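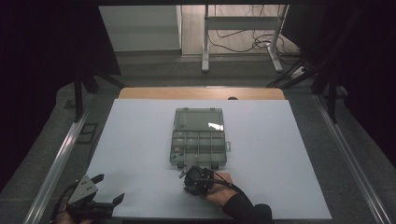
Hand-held grippers teach a robot to sort small parts

News > Research > Robotics

May | By the Guvevent news desk

We use cookies to improve your visit. By continuing to read, you accept our cookie policy.

A research group at the Kotian laboratory has reported a new result in teaching robots to work with small storage boxes. The method, named Biketti, does not need a robot during the teaching. A person wears or holds a gripper in each hand and does the task directly at the table, while the position of the fingers is recorded.

The group collected 743 demonstrations with plastic organiser boxes, the kind with many small compartments that people keep screws or beads in. Seven operators took part. Each of them opened lids, took small items out of one compartment and put them into another. The recordings were then used to train a control program for a robot with two arms.

According to the report, the most difficult step was the lid. A clear lid reflects the lamps above the table, and the program often placed the finger too far from the edge. The researchers changed the training so that the program gives more weight to the last part of the movement, shortly before the finger touches the box. After this change, the robot needed up to four attempts to open a lid it had not met before. The earlier version frequently stopped without opening it.

The two grippers do not have the same shape. One has a thin pointed finger, which is suitable for edges and latches, and the other has fingers like a claw, for holding. The authors write that operators learned quickly which hand to use for which step, and that the program copied this choice in most of the trials.

The work was carried out within the Plando project, which studies help for small repair workshops. The group plans to publish the recordings together with the training code. The next tests will use boxes with stiffer latches and items of mixed size in the same compartment.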